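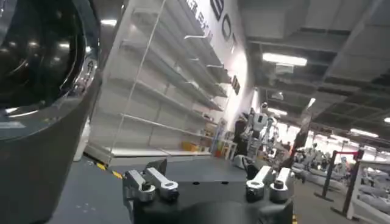
A washing machine cleans clothes by moving them through water and detergent. The machine itself does only part of the work, and the room it stands in does some of the rest. Clean clothes need a place to go, such as a set of shelves. White metal shelving with clear front panels, like the unit here, lets a person see what is on each shelf without touching it. Yellow-and-black tape on a floor marks an edge. It is a signal to look before you step.

How the door works

A front-loading machine has its door on the front. Behind the door is the drum, a metal cylinder lying on its side. The drum has many small holes in its wall. Water passes through these holes, but clothes cannot. Around the drum is a second container called the tub, which holds the water and does not turn. 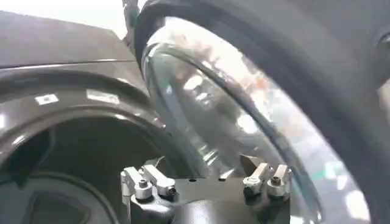

Between the tub and the door there is a ring of soft rubber called the seal. When the door shuts, the glass presses against this ring and water cannot get past. The glass is shaped like a bowl. It bulges towards the drum, so clothes that fall forwards slide back in again. A sock caught between the glass and the seal can cause a leak – check the edge before you close the door.

What happens in a wash

First, a valve opens and water flows into the tub. Next, the drum turns slowly. Paddles inside it lift the clothes and drop them back into the water. This is called tumbling. Detergent loosens dirt and grease from the threads, and warm water helps it to work. On a 60 degree programme, a heater under the drum warms the water to 60 °C.

The dirty water is then pumped out and clean water comes in. This is rinsing. Last comes the spin. At 900 turns per minute the drum goes round 15 times every second. The clothes press against the wall and water leaves through the holes.

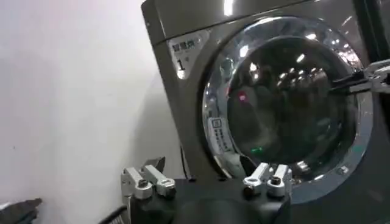

The door stays locked until the drum has stopped and the water has drained. Do not pull the handle during this time. Small lights or a display show which stage the machine has reached. In a room with several machines, a number on the front helps you find your own washing again.

Words to know

Drum: the part that turns and holds the clothes.
Seal: the rubber ring that keeps water in.
Valve: a gate that opens or closes to control water.

© Kosmont Learning Sheets | Contact us | Back to top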